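Threads > Food & Kitchen > Blair Urquhart

Posted by Blair Urquhart, November

Print this page | E-mail this page

Right, kettle's on and the dog's asleep, so I'm finally going to write up the marmalade thread I've been promising since last winter. It'll be a long one. Get yourself a biscuit.

I know it's only November and the Sevilles won't be in the shops for weeks, but I get asked about this every January when I'm up to my elbows in pith and can't reply properly, so you're getting it early and you can save it.

My way comes from my old neighbour in Erthorpe, Craig Kinnear, who made it for the whole street and never once wrote anything down. I stood next to him for three winters with a pencil. Some of what follows is his, some is mine, and he'd disagree with a fair bit of my half.

You want a kilo of Seville oranges and two lemons. Give them a good scrub under the tap and pull off the little green buttons. If you can only get a mixed bag with a few squashy ones in it, take the squashy ones out and use them for something else this week.

Halve them and squeeze the lot. Scrape the pips and the stringy insides into a big square of muslin – an old clean pillowcase cut up does very nicely – and tie it tight with kitchen string. Leave a long tail on the string so you can fish it out later without burning your fingers. I forget this most years.

Now the peel. Put the radio on, because slicing takes ages. I like mine thin, but my brother-in-law Åsmund Sæther likes great thick chunks you could prop a door open with, and he does at least wash up, so every other batch is done his way.

Everything goes in the pan: peel, juice, muslin bag and 2000 ml of cold water. Then a lid on and leave it till morning. I've skipped the overnight soak twice when I was in a rush and the peel came out chewy both times, like eating a shoelace.

Next day, simmer it gently with the lid mostly on for two hours or so, until you can squash a bit of peel between finger and thumb with no effort at all. Please don't hurry this bit! Once the sugar's in, the peel won't get any softer however long you stand there willing it to.

Lift the bag out into a bowl and let it cool, then squeeze it like mad over the pan. You'll get a sort of cloudy jelly coming through the cloth and it feels revolting. Get every bit of it in. It's what sets your marmalade.

Sugar: two kilos of plain granulated. Ruairi Leckie asked me last year whether he could cut it right down, and I said by all means try, and he ended up with a very nice orange sauce which he had on porridge until Easter. I've swapped 400 g for light brown before now and that was lovely, a bit darker and more toffee-ish.

Warm it slowly until you can't feel any grit on the spoon, then turn it up to a proper rolling boil. Saucer in the freezer before you start. Mine took 23 minutes last time, but my hob is a feeble old thing and yours may well be quicker, so start testing at fifteen.

Blob on the cold saucer, wait a minute, push it with your finger. If it wrinkles you're done. Take the pan off the heat while you test, or it'll carry on merrily without you and you'll have toffee.

Then let it stand for a quarter of an hour before you pot it, and give it one slow stir. If you jar it straight away all the peel floats up to the top and you get an inch of shreds and then nothing but jelly (still tastes fine, looks daft).

Jars: washed, rinsed, into a low oven until they're properly hot. I've been saving mine since summer and the cupboard under the stairs no longer shuts. Tane Hollis has promised me a box of his empties if I send half of them back full, and I think he's got the better of that deal.

Somebody's bound to ask about freezing the oranges, so yes, you can, whole, in a bag. Throw in one extra when you come to use them as they lose a little of their set. I did a batch in June this way and it was every bit as good on toast.

I'll do lime another evening if anyone wants it. It's fiddlier and the peel needs longer, and I've still got two jars of last year's to get through first.

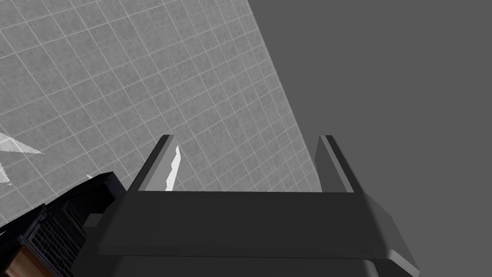 Oh, and labels! Wait until the jars are stone cold before you stick them on, or they'll curl up at the corners overnight and you'll be doing them all again in the morning.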